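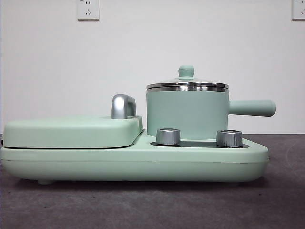 Birnstead Workplace Interiors Group, Furniture & Fit-Out

Open shelving in offices. Enough already.

Every lobby refit we quoted since June wanted it. Tall frames, no backs, a few books nobody will open, a plant. Looks great on the render. Then people move in. Cables, binders, someone's gym shoes. All of it on show at 4 in the afternoon when the client walks through the door.

I'd take a plain cupboard with doors. Boring, yes. Romain Leblanc disagrees with me on this and he's a better designer than I am, so weigh that how you like. He says doors make a room feel closed. Fine. Some rooms should feel a bit closed.

Depth is the other thing. The Skaltbridge job went in at 30 cm and a lever arch file hangs over the front edge. Looks sloppy from day one. And dusting, has anyone priced the dusting? I havent seen it on a single spec sheet.

Keep two open bays by the entrance if you must. Put doors on the rest. Decent hinges too, the soft-close kind, becuase a slamming door next to a meeting table is its own misery.

Replies to the usual address. Vlasta Halilović has the hinge samples, ask her before you order.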